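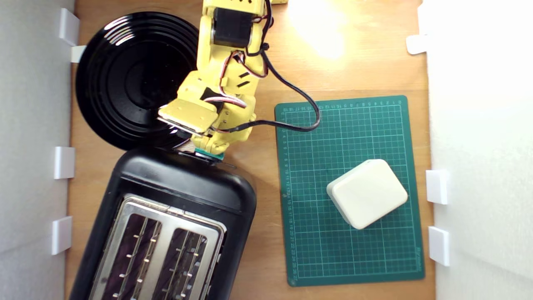
Quando se deve fazer o inventário de um apartamento de férias?
Na manhã da saída, antes de entrar a equipa de limpeza, e outra vez quando ela acaba.

Parece excesso de zelo, bem sei, mas quem geriu alojamentos de montanha numa mudança de sábado percebe logo porquê (e quem ainda não geriu há de lá chegar, com calma!). O caderno de Elias Hattar, que usamos desde a primeira aula, divide o apartamento em zonas: quarto, casa de banho, cozinha, arrumo dos esquis.
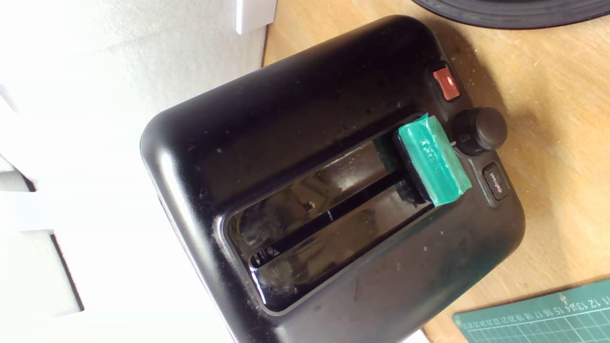
A caução é o assunto que mais vos vai tirar o sono, e por isso voltamos a ela na quinta-feira, com o caso Zukden. Distingam sempre dano de uso normal: umas migalhas e uns salpicos de pó em cima de uma torradeira preta são limpeza, nunca motivo para reter dinheiro ao hóspede. Já um vidro partido se regista e se orça.

Para a próxima aula, leiam o capítulo 5 e tragam a vossa ficha preenchida.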